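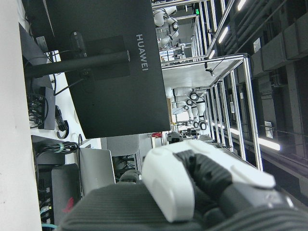

Desk cables AND fruit on the white table?? help

Posted in Shared Spaces by Joana Baptista, July 18, 2024

Ok so two things, sorry for cramming them in one post. We've got a long white desk at one end of the room with monitors on it (one's a Huawei on a pole stand) and a power strip, and the cables are just a mess. Loops hanging, laptops wedged in beside it all. I can't wipe the desk down without unplugging something. Bundled some of them with a tie but that got me one neat bundle and the rest still a tangle.

Second thing is the fruit. Dragon fruit and some other stuff, goes on a white tabletop and gets handled a lot through the day, then into a plastic bin. By the end of the week the skins look tired and the little leafy flaps get bent. Table top has gray smudges that dont come off with plain water.

What would you sort first? Budget is small, 27 dollars left this month. I don't want to drill into the desk.

Sofia Loureiro

Cables first. You'll never clean properly round them.

Unplug everything once. Yes everything. Save your work, shut it all down, take a phone picture of what goes where, then wipe the whole desk while it's bare. Plug back in one at a time and put a bit of masking tape with a name on each plug. I used to skip the tape and regretted it every November when we move the desks round.

Monitor cable goes down the back of the pole, not out into the air. Two or three velcro ties, not zip ties, you will want to undo them. Leave slack where the screen tilts. Power strip — get it off the middle of the desk, stick-on hooks along the back edge work if the strip is light. Don't coil the spare length tight, big loose loops.

Fruit: the green tips on a dragon fruit go first whatever you do. Floppy and brown at the ends = getting old, but a bit of bend is just from handling. 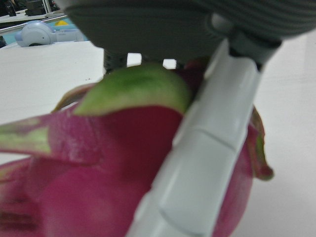 Hold it by the body and leave the flaps alone, they snap if you lift by them. Skin should give a little when you press, like a ripe avocado. If it's mushy in one spot eat it today or bin it. Keep them in the fridge overnight, loose bag, and only take out what you need. Dont stack heavy stuff on top.

Vakik user 518

Melamine sponge for the smudges. Damp, light pressure, test a corner first becuase it can dull some surfaces. Dish soap after. Done.

Also keep the bin on the table and not the floor, saves bending. A shallow one is better than deep, fruit at the bottom of a deep one gets squashed. Mine is the same sort of thing, light blue. 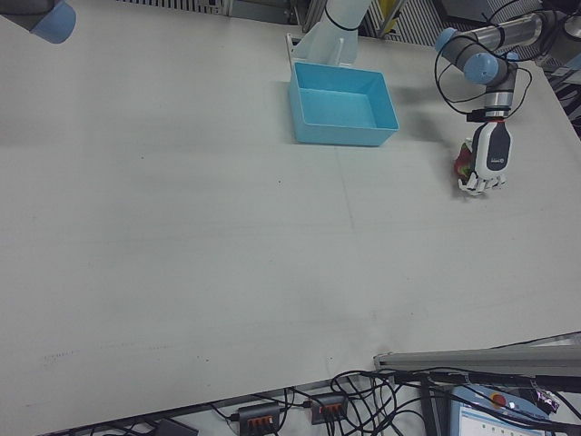 Shallow blue bin on the white table, power strips down below.

Power strips under the table are fine but get them up off the floor if you mop. A cheap wire tray that clamps on, no drilling. Calado had them last time I looked, might be over your 27 though. Check before you go.

Joana Baptista

Thanks both!! Doing the big unplug tonight. Will try the sponge on the corner by the wall. Got velcro already so thats one less thing to buy.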